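I finished the main story of Trovdale on Sunday, a bit after midnight. It's a mobile puzzle game where you play a postal clerk who sorts parcels and slowly works out who in the valley has been sending threatening letters. I'd been at it since March, mostly on the bus.

The sorting is the good part. Parcels slide down the screen and you flick them into the right sack before the van leaves. The first 204 levels are free and there are no adverts unless you ask for one to get a second try. After that it's 600 stamps to open each new district, and you earn three stamps a level, so you can do the sum yourself. I paid once, for the Otbridge district, and then waited out the rest.

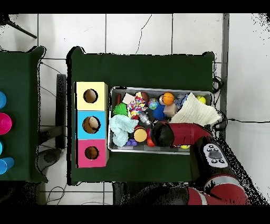

Otbridge was worth the money. It has the best music and the only chapter where the letters are properly unsettling. Dzene, the district after it, feels like it was made in a hurry - the same four rooms with the lamps moved. My friend Ulises Espinoza gave up there and I don't blame him.

What kept me going was the daily sort, a single hard level that everybody gets on the same day. My best score is 1384. Octavio Chambi, who got me into the game, beats me most mornings and sends me a screenshot before I've had breakfast.
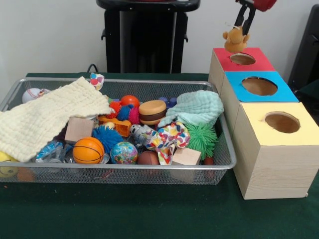 The Coveck levels near the end change the rules, and I'm still not sure I like it. You stop flicking and start dropping things from above, and each parcel has to go through a hole of the right colour. It's much the same job as that teddy held over the hole in the red box, except that in the game the boxes keep swapping places. On a small phone my thumb covered half the holes. I turned on the left-handed layout, which moves the timer out of the way, and that helped.

The ending is short. I guessed the letter writer two districts early, but the last conversation is well written and I let it play through without skipping.

I've kept it installed for the daily sort. There's a second save slot as well, so I might go back and see what happens if you open the letters in Dzene instead of delivering them.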